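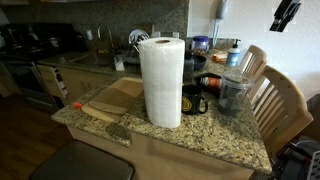

A kitchen island with paper towels and cutting boards.

Hard water, softened before it gets to the house

The Barnberg water plant draws from seven wells in the Odach aquifer, which is limestone nearly all the way down. Until this January it sent that water out at whatever hardness the rock gave it. The finished water now leaves at 147 milligrams per liter as calcium carbonate, less than half the old figure. I spent a Thursday morning there with the process engineer who ran the conversion, and who asked to be identified by job and not by name.

We began with the number, since customers ask about it most. By the usual classification, 147 still counts as hard water.

"People expected soft water and wrote to tell us it wasn't," the engineer said. "It was never going to be. If you take too much calcium out, you have to think about what the water does to the pipes. We have old cast iron with a carbonate lining that built up over decades. I don't want to dissolve it."

The target came from a pipe loop study run by Yang, the consulting lab that did the pilot work. Sections of main were cut out of the street, mounted on a rack and fed with water at several hardness and pH settings. At the lowest settings, iron in the outflow went up and stayed up. At 147 it rose for the first few weeks and then returned to where it had been.

The plant uses pellet softening. Raw water enters the bottom of a tall conical reactor along with caustic soda and moves upward fast enough to keep a bed of fine sand suspended. The caustic raises the pH, calcium carbonate comes out of solution, and it crystallizes on the sand grains. The grains grow, get heavy and sink to the bottom of the bed, where they are drained off and replaced with fresh seed.

I asked why the utility had passed over conventional lime softening, which is older and uses a cheaper chemical.

"Sludge," the engineer said. "Lime gives you a wet solid that you have to thicken, press and haul. We have no room for lagoons. Pellets drain on their own in a bin. They look like gravel, and a feed supplier takes them."

The drawback is magnesium. A pellet reactor removes calcium and leaves nearly all the magnesium where it was. In a supply with a high magnesium fraction, the total hardness can't be brought down very far this way. The Odach wells are low in magnesium with the exception of one at the north end of the field, and that well is now run only in summer, blended with the others ahead of the reactors.

Part of the flow skips the reactors altogether. Water is softened further than needed in the main stream, then mixed with a bypass stream to reach the target. Control of the blend is simple in principle. In practice it caused most of the trouble during commissioning.

"We had the hardness analyzer too close to the mixing point," the engineer said. "It was reading one stream, then the other, and the bypass valve was chasing it. The operators put the valve in manual and left it there. They were right to. We moved the sample tap 40 feet downstream and the signal went flat." 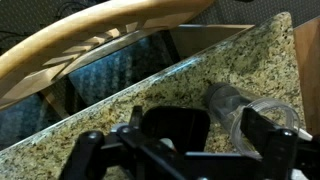
The second problem was carryover. When the bed was disturbed by a quick change in flow, fine carbonate particles left the top of the reactor and reached the filters. Filter runs dropped from three days to one. Acid is dosed after the reactors to bring the pH down and dissolve some of those fines, but the dose had been sized for steady flow. The plant now ramps each well pump over 28 minutes instead of starting it at full speed, and the filter runs have recovered.

A phosphate blend sold as Siltine is also fed ahead of the clearwell. It keeps the remaining calcium from dropping out in the first stretch of main, where the water has only just come down from a high pH and isn't fully settled. I asked whether the need for it suggested that the softening was incomplete.

"It suggests the water is still adjusting when it leaves," the engineer said. "You could build a bigger contact tank and give it more time. We priced one. The Siltine feed is small, and we review it every year. If the coupons in the mains look good, I'd like to cut it in half."

For households, the effects are slow and uneven. Existing scale in a water heater doesn't go away at the new hardness. It stops growing as quickly. Kettles and shower heads still need descaling, at longer intervals. Dishwashers with a hardness setting should be reset, and so should home softeners, most of which were programmed for the old water and regenerate far more often than they now have to.

The softener question matters to the utility for another reason. Every regeneration sends salt to the sewer, and the wastewater plant has no process that removes chloride. Reducing that load was part of the case for central softening, and the part the engineer regards as least proven.

"We can measure chloride coming into the wastewater plant, and it has started to fall. But road salt gets in there too, and we've had a mild winter. I wouldn't put that trend in a report yet. Ask me after two more winters."

Sodium is a fair question as well, given that caustic soda adds some. The increase is less than a home softener would add in removing the same amount of calcium, and it is listed in the annual water quality statement. Customers on restricted diets were sent a separate notice before startup.

The work still open is mostly on seed sand. The current supply is garnet, which is dense and consistent but has to be shipped a long way. The plant wants to try grinding and sieving its own pellets and feeding them back as seed, which would leave the spent material almost pure carbonate and easier to sell. One reactor has been set aside for the trial. The grinder had been delivered when I visited and was still on its pallet, waiting for an electrical connection.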